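Collecting Demonstrations for a Two-Armed Robot in Simulation
Project report, Introduction to Robot Learning, Dralelholm
Monday, November 3, 2025
Project partner: Gareth Dawber
Supervisor: Kęstutis Kalniņš

1. What we set out to do

When Gareth and I signed up for this project back in October, we both pictured ourselves spending most of our time on the learning part, with graphs and training runs and a model that would slowly get clever while we drank coffee. Most of the hours went into the examples instead, and I have come around to being glad about it, so this report is largely about them. The question we were given was simple enough to say: can two students with no background in robotics collect a set of demonstrations good enough for another group to train on? Kęstutis suggested that we stay in simulation for the whole thing, and we took his advice gladly. A simulated can that rolls off a simulated table doesn't need to be picked up by anybody, and you can put everything back where it started with a single key.

A demonstration (we also say "episode" below, sorry, we never settled on one word) is one attempt at a task, steered by a person from beginning to end. The system stores what the cameras would see and where all the joints are, moment by moment. The learner later gets the pictures and the joint positions as its input, and it tries to predict the movement that the person made next.

2. The setup

We worked in the Escobedo lab on the second floor, in the corner by the radiator, using a simulator called Justau that the department already had running. The two arms are driven with a pair of handheld controllers, one for each hand, and Stistari is the recorder that sits on top and saves everything. It took us an afternoon to get the two of them talking to each other, most of which was spent finding out that Stistari wanted its folder names without spaces.

There are views from farther back, and there are views that travel with the grippers. I had expected the wide view to be the one I used all the time, and for getting my bearings it was lovely, but for the last little bit before closing the fingers I ended up leaning on the close one almost completely. Gareth was the other way around. We argued about this in a friendly way for most of a week, and then Kęstutis pointed out that a data set made by two people with different habits might be a good thing to have, so we stopped trying to convert each other.

We did agree on a few house rules before the first session. Start every episode with a reset. Never stop in the middle of a movement to talk. If you make a mistake and can fix it smoothly, fix it and carry on; if you have to think about it, end the episode and mark it. Write the note straight away and not after lunch.

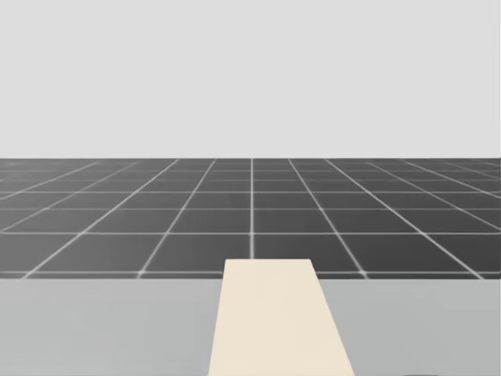
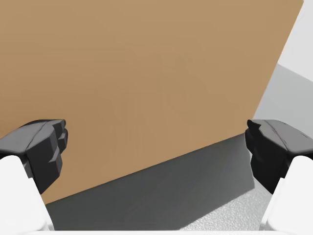
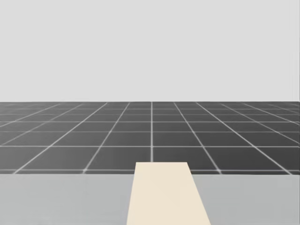
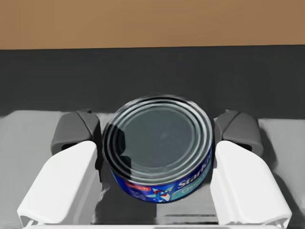

3. How the collecting went

We recorded 300 episodes in all, over more sessions than we had planned, and after going through them together we kept 172. That looks like a sad amount of waste when you write it down, and I remember feeling a bit low the evening we added it up, but a good part of what we threw out came from the first few sessions, when we were still learning which way the wrist turned. Of the ones we kept, 89 were mine and the rest were Gareth's. He would like it noted that he missed two sessions with a cold.

The thing that surprised me most was how much my own driving changed. In my early episodes the gripper comes in fast, stops, backs up a little, waits while I make up my mind, and comes in again. A person watching can tell what I meant by all that. A learner can't, and if it sees enough hesitating it will learn to hesitate (Kęstutis had warned us of this in the very first meeting, and we nodded and wrote it down and then did it anyway). Later on I got into the habit of deciding on my whole path before pressing record, and the movements became slower but a great deal more even.

We also found that we were both drifting toward one favorite approach. With nothing to remind us, we would come at an object from the same side every time, and so we wrote a small script that picks a starting position and suggests a direction before each episode. You are free to ignore the suggestion, but you have to say so in the note. That script is the part of the project I am proudest of, even though it is short and Gareth says the variable names are a disgrace.

4. Going through the recordings

Sorting took longer than recording. We watched every episode at double speed, sitting side by side, and each of us wrote down keep or drop before we were allowed to look at the other's answer. Where we disagreed we watched again at normal speed, and if we still disagreed we dropped it. I am no longer sure that last part was wise. Some of the episodes we fought over had a clumsy start and then a really nice recovery, and a learner that never sees a recovery has no idea what to do once it is off course. If we had more time I would go back and pull those out into a folder of their own.

After sorting, we cut the kept episodes into labeled segments such as "reach," "close," "lift" and "let go," which gave us 1,831 segments altogether. The boundaries are softer than they sound. Does a reach end when the fingers arrive, or when they begin to close? We chose the second, then discovered that Gareth had been choosing the first for two days, and he very patiently redid his share over a weekend.

5. What we would do differently

We would write the label guide before labeling anything, with a few worked cases in it. We would keep sessions to an hour, as our notes get noticeably shorter and grumpier after that, and mine in particular are hard to read. We would save the drive settings with each session too. At one point we changed how quickly the arms respond to the controllers and only recorded the new value in a chat message, which we did find again, but it took a good deal of scrolling.

I would also have liked to try a tiny training run halfway through, just to see what the learner made of our first batch. We saved all of it for the other group, and they are only getting started now, so I can't say yet how useful our episodes are. They have asked for the dropped ones as well, with our notes attached, and we are tidying up the folder for them this week.

6. Thanks

Thank you to Kęstutis Kalniņš for reading two drafts of this and for letting us keep the lab key over the break, and to Gareth for the weekend of relabeling. The start position script and the label guide (the late one) are in the project folder next to this report.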